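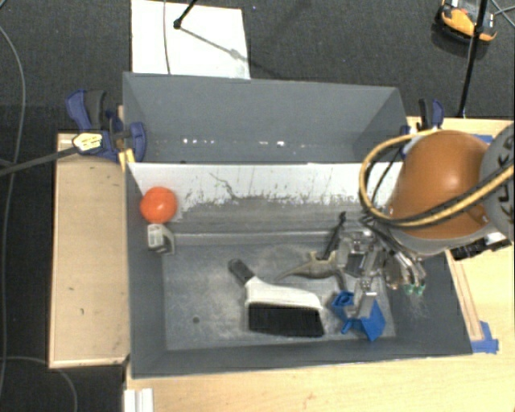 Vavbridge Union School District: Department of Student Wellness

Search this encyclopedia Go Advanced

Summer setback (school health)

Summer setback is the name school nurses and counselors give to the loss of routine that shows up in children during the first weeks of a new school year. It covers sleep, meals, mood and the ability to sit in a chair for longer than a commercial break. It is not a diagnosis, and no insurer has ever been persuaded otherwise.

The term should not be confused with summer learning loss, which concerns fractions. A child may have one without the other, although the two are often seen sharing a desk.

Signs

The most common sign is a shifted body clock. Children who spent July going to bed at midnight are asked to be cheerful at 7 a.m., and many decline. Teachers also report stomachaches before first period, short tempers before lunch and a sharp rise in visits to the nurse, who is rumored to have crackers.

Younger children may cling at the school door. Older ones would rather be seen in last year's shoes than do so, and tend to show worry as boredom. Most cases pass without help by the end of September. A low mood that lasts longer, or that keeps a child home, is usually treated as a separate matter and referred to a counselor.

The Grutport survey

The best-known local study was carried out in the town of Grutport, where 591 families filled in a sleep diary for the last two weeks of August. In 58 percent of homes, bedtime on the night before school was at least 80 minutes later than the parents had planned. The diaries were kept by the parents, so the true figure may be worse.

Critics noted that the survey had no comparison group. Its authors replied that they had tried to find families with a regular August bedtime and would welcome an introduction.

Management

The usual advice is to move bedtime earlier in small steps, starting 2 weeks before classes begin. Breakfast at a fixed hour helps, as does daylight in the morning. Screens are best left outside the bedroom, a rule that tends to be more popular before it is extended to adults.

The Angelovski schedule, used in several elementary schools, keeps the first week light on homework and heavy on recess. Test scores were unharmed. The Purum planner, a wall chart with stickers, has also been tried. Children liked the stickers, many of which were later found on the cat.

See also: Homesickness; School refusal; Sleep in adolescence

Last updated: December

Contact the department | Copyright Vavbridge Union School District | Back to top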